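4 Netzwerkverkabelung und Inbetriebnahme des Zugangspunkts Nurnent 645

Dieser Abschnitt richtet sich an die Haustechnik und an eingewiesenes Personal der jeweiligen Einrichtung. Arbeiten am Verteilerschrank bleiben der Elektrofachkraft vorbehalten. Die Montage der Wandhalterung ist in Abschnitt 3 beschrieben und muss vor Beginn abgeschlossen sein.

4.1 Lieferumfang prüfen

Vor dem Auspacken ist die Verpackung auf Transportschäden zu untersuchen. Beschädigte Sendungen sind dem Lieferanten innerhalb der im Rahmenvertrag Kerurlow genannten Frist schriftlich anzuzeigen. Im Karton müssen enthalten sein:

Zugangspunkt Nurnent 645
Netzteil mit Anschlussleitung
Beutel mit Schrauben und Dübeln
Beiblatt mit Seriennummer und Erstkennwort

Anschlussleitungen für das Datennetz gehören nicht zum Lieferumfang. Sie werden nach Länge und Farbe gesondert bestellt und aufgewickelt ausgeliefert.
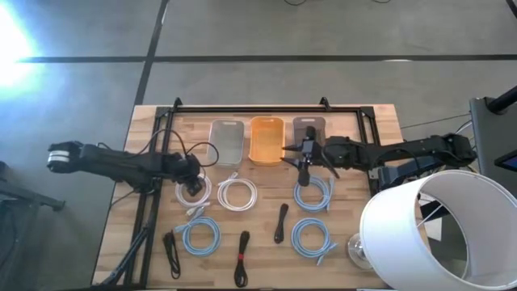
Abb. 4-1: Aufgewickelte Leitungen in Weiß und Blau

4.2 Leitungen auswählen und vorbereiten

1. Leitungsweg vom Verteiler bis zum Montageort ausmessen. Für jede Richtungsänderung einen Zuschlag einplanen.
2. Leitung in passender Länge wählen. Verlängerungen durch Kupplungsstücke sind nicht zulässig.
3. Kabelbinder mit einem Seitenschneider öffnen. Keine Messer verwenden.
4. Leitung vom Ring abrollen. Wird sie seitlich abgezogen, verdreht sich der Mantel.
5. Beide Enden mit der Nummer der Anschlussdose beschriften.

Hinweis: Überlängen sind im Verteiler in weiten Schlaufen abzulegen. Bündel hinter Heizkörpern oder oberhalb von Leuchten sind zu vermeiden. 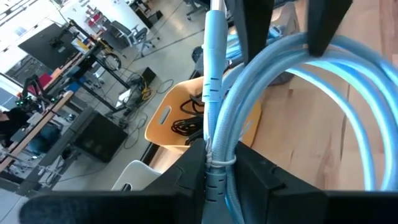
Abb. 4-2: Hellblaue Leitung mit weißem Kabelbinder und geripptem Knickschutz

ACHTUNG
Leitungen mit gequetschtem Mantel oder eingerissenem Knickschutz dürfen nicht angeschlossen werden. Sie sind zu kennzeichnen und auszusondern.

4.3 Zugangspunkt anschließen

1. Abdeckung des Anschlussfelds nach unten schieben und abnehmen.
2. Datenleitung in die Buchse LAN 1 einführen, bis die Verriegelung hörbar einrastet. Die Buchse LAN 2 bleibt frei.
3. Leitung in die Zugentlastung einlegen.
4. Netzteil anschließen, sofern der Verteiler keine Speisung über die Datenleitung bereitstellt. Beide Speisungsarten dürfen nicht gleichzeitig verwendet werden.
5. Startvorgang abwarten. Er dauert etwa 6 Minuten. Die Statusanzeige blinkt in dieser Zeit gelb und leuchtet danach dauerhaft grün.

Bleibt die Anzeige gelb, ist das Gerät vom Netz zu trennen und nach 10 Sekunden erneut zu verbinden. Tritt der Zustand wieder auf, ist nach Abschnitt 7 (Störungen) vorzugehen.

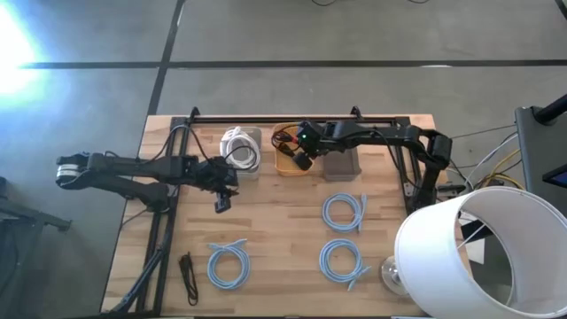 Redaktion Technische Dokumentation, Rodrigues

4.4 Ersteinrichtung

Die Ersteinrichtung erfolgt über die Verwaltungsoberfläche Drillurer. Erforderlich sind ein Rechner im selben Netzsegment sowie die Zugangsdaten aus dem Beiblatt.

1. Drillurer öffnen und den Menüpunkt "Neues Gerät" wählen.
2. Seriennummer eingeben und mit der Anzeige am Bildschirm vergleichen.
3. Erstkennwort eingeben und sofort durch ein eigenes Kennwort ersetzen. Das Beiblatt ist anschließend unter Verschluss zu nehmen.
4. Standort im Format Gebäude - Etage - Raum eintragen.
5. Netzprofil zuweisen. In Besprechungs- und Unterrichtsräumen ist das Profil 800 zu verwenden, in allen übrigen Bereichen das Standardprofil.
6. Einstellungen speichern und das Gerät über die Oberfläche neu starten.

Hinweis: Aktualisierungen der Gerätesoftware werden montags außerhalb der Nutzungszeiten eingespielt. Das Gerät darf dabei nicht vom Netz getrennt werden. Ein abgebrochener Vorgang kann in der Regel nur durch den Kundendienst behoben werden - die Kosten trägt der Betreiber.

4.5 Abschluss der Arbeiten

Nach der Ersteinrichtung ist die Abdeckung wieder aufzusetzen und das Inbetriebnahmeprotokoll (Anhang B) auszufüllen. Einzutragen sind Seriennummer, Standort, Dosennummer und zugewiesenes Profil. Das Protokoll verbleibt bei den Anlagenunterlagen.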